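What a cat boarding business learned from budgeting for a robot arm

11/17/20

Kulham is a boarding cattery with its own small rescue wing, and it goes through a lot of litter. Every tray is scooped at least twice a day. Last August the manager began pricing up a robot arm that could take over part of that job. The cattery has since agreed a trial with Pasance, a small workshop that builds and trains light arms for repetitive work.

The manager, who asked to be identified only by job title, said the first mistake was to look at the price of the arm and nothing else.

"I had a quote for £3,799 and I thought that was the cost," the manager said. "It was the cost of the arm. You still need something to bolt it to, a computer to run it, spare motors, and a person's time to show it what to do. I'd put down nothing for any of that."

The second draft of the budget had separate lines for the arm, the bench, spares, training time and consumables. Spares were the hardest to judge. Pasance advised buying a set of replacement motors with the arm, on the grounds that a delivery delay would stop the trial altogether. The manager agreed to that but turned down a second arm.

"They were quite straight about it. They said one arm, one tray, one bin, get that working, then talk to us again."

The work is being developed at bench height, using the sort of kit the cattery would buy anyway: a tray, a slotted scoop and a lidded bin with a liner.
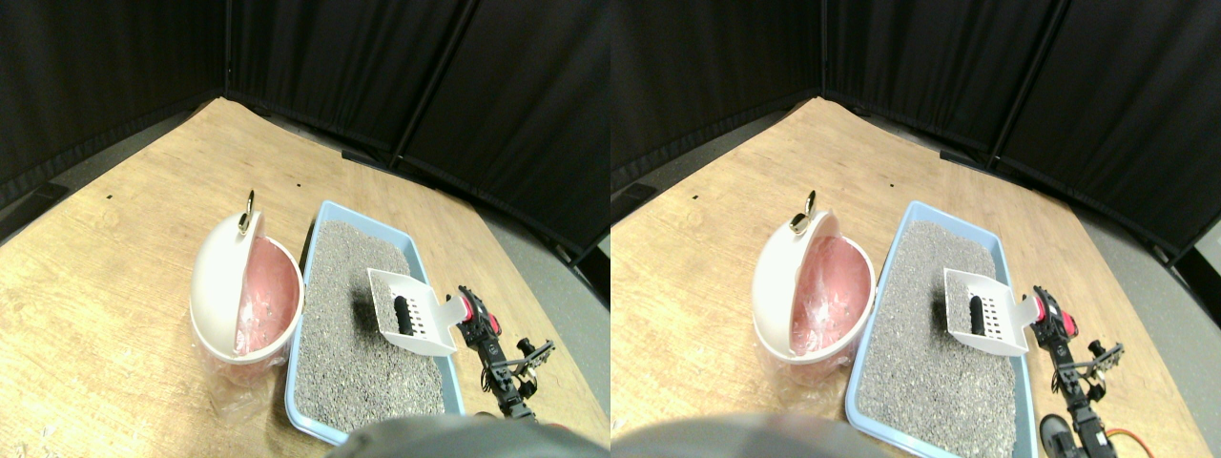 The arm holding a loaded scoop resting on the litter, with the disposal bin open alongside.

Litter turned out to be a budget line of its own. Training uses a lot of it, and the manager had assumed a few bags would do. The figure now in the plan is £191 for litter and liners over the length of the trial.

"It's not a big number next to the arm, but it wasn't in there at all to begin with," the manager said. "And you can't swap brands halfway through just because one's on offer. If the grains are a different size, they fall through the scoop differently. So we had to pick one and stick to it."

Staff time was argued over for longer. The cattery works out its scooping at some 45 minutes per round when the building is full, and the first version of the case to the owners counted all of that as saved. The manager took the claim out before it was sent.

"Somebody still has to go in. You check the cat's eaten, you check the water, you look at what's in the tray, because that's often how you find out a cat's poorly. The arm doesn't take that visit away. It might take the bending and the scooping out of it, and I've got staff with bad backs, so that's worth paying for. But I wasn't going to tell the owners they'd get the hours back." 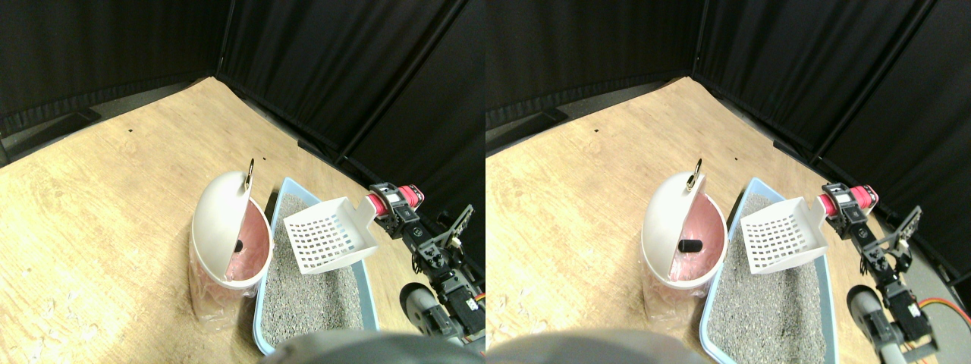 The manager also wanted the bin settled before any money was spent. Bins with a foot pedal were ruled out early, and the plan assumes that a member of staff will open the lid and change the liner by hand. Pasance offered to price a powered lid. The cattery said no for now.

"Every time you add something that moves, you add something that breaks, and then it's me on the phone. I'd sooner walk over and lift a lid."

Two other suppliers were considered. Bajpai offered a lease, with repairs included, but wanted a longer commitment than the owners would sign. Plekano sells a sealed unit which cleans itself, and the manager liked it, but it would have meant replacing every tray in the building.

"We've got 100 trays in the store and they're perfectly good trays. I couldn't justify throwing them out."

The contract with Pasance is split into two payments, with the second due only after the arm has been tried at Kulham itself. The manager said that was the one point on which the owners would not move. They have also asked for a written price for a replacement gripper, which had not arrived when we spoke.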